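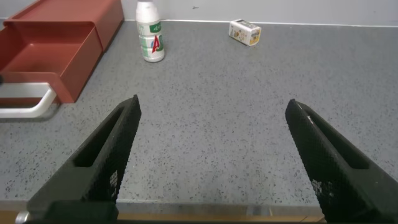
Grovance, 2 June 2020. Culis today released Sugden, a penetrating sealer for stone and engineered countertops in kitchens, labs and workrooms. The product is water-based and is applied by hand with a lint-free cloth. It leaves no film and does not change the gloss level of the surface. Speckled gray tops, a common choice for worksurfaces, are among the finishes covered at launch, along with plain white, black and veined patterns. Sugden replaces the solvent-based sealer that Culis has sold to the trade under its own name, which will stay on sale until present stock is used up.

Countertop sealers work by filling the small pores near the surface so that oil, coffee and cleaning fluids stay on top long enough to be wiped away. Solvent-based types do this well but give off a strong odor and need an open window or a fan while they cure. Sugden uses a water carrier with a lower odor. Cure time at normal room temperature is overnight. The surface may be used for dry items after 2 hours.

Testing was carried out by Imeck, a materials lab, between February and the end of spring. Imeck prepared 1154 test pieces cut from natural and engineered slabs. Each piece was sealed, left to cure, and then exposed to cooking oil, red wine, black coffee, lemon juice and a common alkaline cleaner. Stains were read by color meter before and after wiping. A second set of pieces went through 1000 wipe cycles with a damp cloth under a fixed load, after which the oil and coffee tests were repeated. All pieces in the wipe set stayed within the color change limit set at the start of the program.

Lemon juice left a dull mark on polished marble in both the sealed and unsealed groups. This is etching of the stone itself, and a penetrating sealer does not prevent it. The data sheet for Sugden states this on the first page. Culis does not recommend the product for use on glazed tile, stainless steel, glass or laminate, none of which will absorb it.

Sugden is supplied ready to use and must not be thinned. The surface should be cleaned, rinsed and left to dry fully before the first coat. The sealer is spread in a thin, even layer, left to stand, and buffed off before it dries. Dense stone usually needs one coat. Open-grained stone may need a second, applied while the first is still fresh. Any residue that has dried to a haze can be removed by wetting it with more sealer and buffing again.

Packs are available in quart and gallon sizes. The quart is item 1479 in the trade catalog. Orders placed for the older sealer will be filled as written unless the buyer asks for a change. Sample bottles for fabricators and installers can be requested through the Culis order desk in Grovance, with one bottle per account.

The data sheet, safety sheet and the Imeck test summary are available on request.

About Culis
Culis makes sealers, cleaners and adhesives for the stone and surface trades. The company is based in Grovance and sells through dealers and direct to fabricators.

Contact: Culis Trade Office, Grovance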